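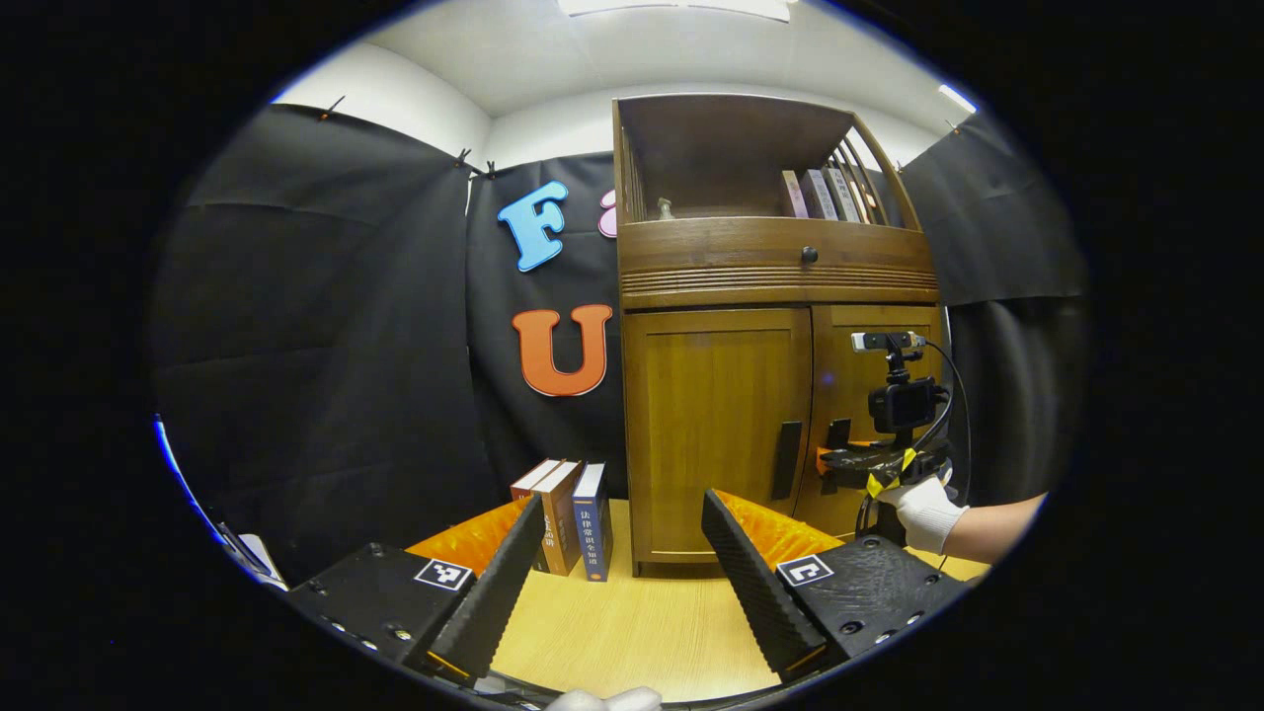 Book task, seen from the first gripper. The second gripper is on the right, by the cabinet door.

Two people with hand-held grippers: one long recording or many short ones?

Posted in Data Collection, February 19, 2026

Hello all. We are collecting examples for a policy that moves books from a table to a cabinet shelf. Two people work at the same time, each with one gripper. The books stand upright on the table, spines to the front, and on the shelf there are already some books leaning.

In January we recorded 219 episodes. Each one is a single book, from the first reach until the fingers open on the shelf. My colleague now wants to record the whole table in one take and cut it later by software. He says the people move more naturally this way. I am afraid about the cuts, and also about the tracking when one person's arm comes in front of the cabinet. The target is 1000 episodes, so I don't like to change the method twice.

Which way did you choose? And do you keep the black curtains the same for all recordings?

Ka-ming Tang

Juketti
short ones. cutting by software is a pain, you will check every cut by hand anyway

Tsai
I did both, so I can compare a little. Our first set was 600 short episodes of putting boxes on a rack. The training was fine for one box, but after the first box the policy stopped and waited, as if the work was finished. It never saw how a hand goes from one object to the next. Then we recorded long takes and kept them long, with the cut times in a separate file. You can make short episodes from a long one, but the other direction is not possible.

For the cuts we use the finger opening. When the gripper opens and then stays open for one second, we put a mark. It fails when the person opens a little to correct the grip, so somebody must look at the marks. With two people you need marks for each gripper, and the clocks must agree. Check this every morning before the first take – we lost a full day in this way.

About the arm in front: please don't throw these takes away only for this. If the tracking jumps, remove the take. If the tracking is good, the other person's arm is part of the task and the model should see it.

Curtains I would not keep the same for everything. Plain black is a good start, but change the letters or the cloth from time to time, and move the table a little also.

Jarnari
Agree with Tsai on long takes. One addition: change the order of the books between takes. We had 923 episodes where the same book was always taken first, and the model learned the order very well and the book not at all. We had to record again a big part of it.

Ka-ming Tang
Thank you, this is clear. We will try long takes next week with the marks in a separate file. Tsai, is your one second counted from when the fingers begin to open, or from fully open?

Tsai
From fully open.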